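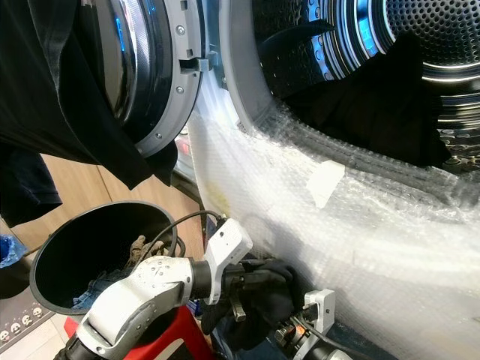
Front-loading washer with dark clothing in the drum.

Stindport Stage > About > Work With Us > Wardrobe and Laundry Assistant

Print this page | E-mail this page

Wardrobe and Laundry Assistant (part time, two openings)

Posted August 2018

Stindport Stage is hiring two wardrobe and laundry assistants for the coming season. We are a repertory theater in Pruddale with almost 200 seats, a resident company, and a summer tour. The jobs start in September, with the first week of rehearsals for "The Cono Letters," and run through the end of the season. Assistants who work a full season are invited back before the jobs are advertised again.

You would report to Nadine Bataineh, the wardrobe supervisor, and work most days alongside Sawsan Harb, our cutter. The wardrobe is on the lower level of the Srour Building, across the parking lot from the theater. There is a freight elevator, but it is slow and you should be comfortable with one flight of stairs while carrying a full garment bag.

What the job involves

Most of the work is washing, drying, pressing and mending. Company members wear shirts, socks and underlayers for one performance and then they are washed. Crew blacks are washed as their own load, inside out, in cold water. Wool, velvet and anything with a sewn-in label marked in red is never machine washed. It goes to the dry cleaner on the Monday run or is spot cleaned by hand.

Assistants also:

- check pockets and remove mics, pins and collar stays before anything is washed
- sew on buttons, hooks, snaps and name tapes
- repair hems and split seams between a matinee and an evening show
- set costumes in the dressing rooms before the half-hour call
- help with quick changes backstage on shows that have them
- log repairs in the wardrobe book
- pull and return rental stock

We lend costumes to schools and community groups during the winter. The rental stock is 1,571 pieces, and everything that comes back is inspected, cleaned and hung up again by size. January and February are mostly rental work.

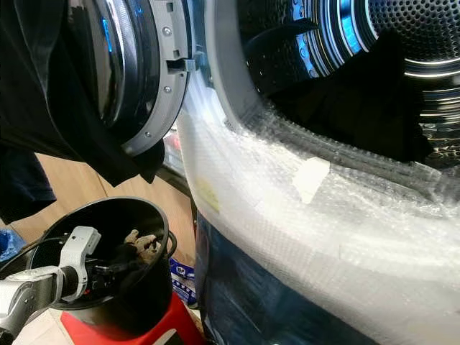
A washer with its door open and a black garment draped over it.

Hours and pay

Each position is 29 hours a week. The schedule changes with the production calendar and is posted two weeks ahead. During rehearsals the hours are mostly daytime, Tuesday through Saturday. Once a show opens, the two assistants split the performances between them, and evening shifts end when the last load is in the dryer, usually by 11:15. You will work some Sunday matinees. Mondays are off except in tech week.

Pay is hourly and paid every other Friday. The rate depends on experience and will be discussed at the interview. Hours over the posted schedule have to be approved by Nadine Bataineh ahead of time. Assistants get two tickets to each production, free parking in the Srour lot, and paid sick time. The positions do not include health insurance.

What we are looking for

You need to be able to sew by hand neatly and use a domestic sewing machine. You should know how to read a care label and how to iron a dress shirt. Theater experience is helpful but not required. One of our current assistants came from a hotel linen room and another from a bridal shop, and both are leaving us for full-time costume work.

You must be at least 18 and able to stand for a full shift and lift 35 pounds. Backstage work is in low light and close quarters. Actors will be undressing, so you need to be calm, quick and discreet. We use unscented detergent only, and we ask backstage staff not to wear perfume.

For quick changes you will need your own plain black clothes, including closed shoes with a soft sole. We supply aprons, thread, shears and a headlamp.

How to apply

Send a resume and a short letter to Bilal Haddadin, company manager, by e-mail or at the box office window. In the letter, tell us what kind of sewing you have done and which evenings you cannot work. Photographs of finished work are welcome but please send no more than four. Do not mail garments.

Interviews are held in the wardrobe and take 45 minutes. We will ask you to replace a trouser hook, take up a sleeve hem and press one shirt. Materials are provided. Please bring the names of two people we can call, at least one of whom has supervised you.

We will reply to everyone who applies. If you need an accommodation for the interview, or would like to see the wardrobe before you decide to apply, ask at the box office for Bilal and he will set up a time.

Print this page | E-mail this page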